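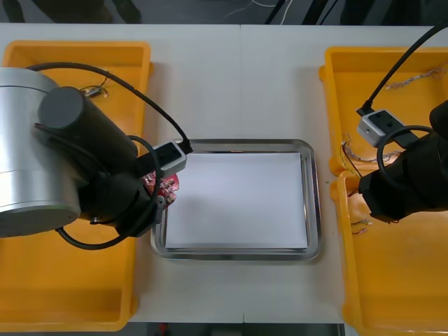 Equipment > Two-arm benches > Buying and budgeting FAQ

Shared 60 times

Buying a two-arm bench: common questions

These answers are for small workshops planning a first bench for handling circuit boards and small wired parts. They were put together by Rowena Villanueva at the Iltthorpe workshop.

Do I need two arms?
Not always. If every job is picking a board from one tray and setting it down in another, one arm will do it. Two arms cost more and need more setting up, but they let you keep supplies on both sides. Price both before you decide.

What should the first budget cover?
The arms and grippers are the obvious part. People tend to forget the table, trays, spare cables, mounts and training time. We keep a separate line for small items and it is always used up. On our last bench it came to 284 pounds, mostly trays and cable ties.

What sort of trays should I buy?
Cheap ones to begin with. We use yellow plastic trays at the sides and a stainless-steel one in the middle, lined with plain white paper. Buy the plastic ones in a bright colour that stands out from the table. Check the length against the reach of the arm before ordering a full set.

How big a table do we need?
Bigger than you think. Mark out the trays and arm bases on the floor with tape first. Two smaller tables pushed together are fine, but they must be level where they meet. Ours measures 138 cm along the front edge, and I would not go shorter.

Where do the cables go?
Plan this before the arms arrive. The cable to each gripper needs enough slack for the wrist to turn, so expect loops near the arm. Power and network leads can run behind the table. Order one spare gripper cable per arm.

Is it worth paying for better grippers?
Start with the standard ones and try them on scrap boards. We had quotes from Grosetti and Lirkov, and the dearer grippers added a fair amount to both. Ask for a trial on your own parts – a supplier's sample block tells you very little about a bare board.

Can we lease?
Yes. Aquino offered us a lease with servicing included. It suited our cash flow, though the total over the full term was higher than buying. Read the section on return condition carefully.

How long should we allow?
Roughly 2 months from order to first useful work. If your budget year ends in March, get quotes in by November.

Who should be involved?
Whoever will load the trays each morning, as well as whoever signs the order. Send questions about this page to Rowena at the Iltthorpe office.

4 comments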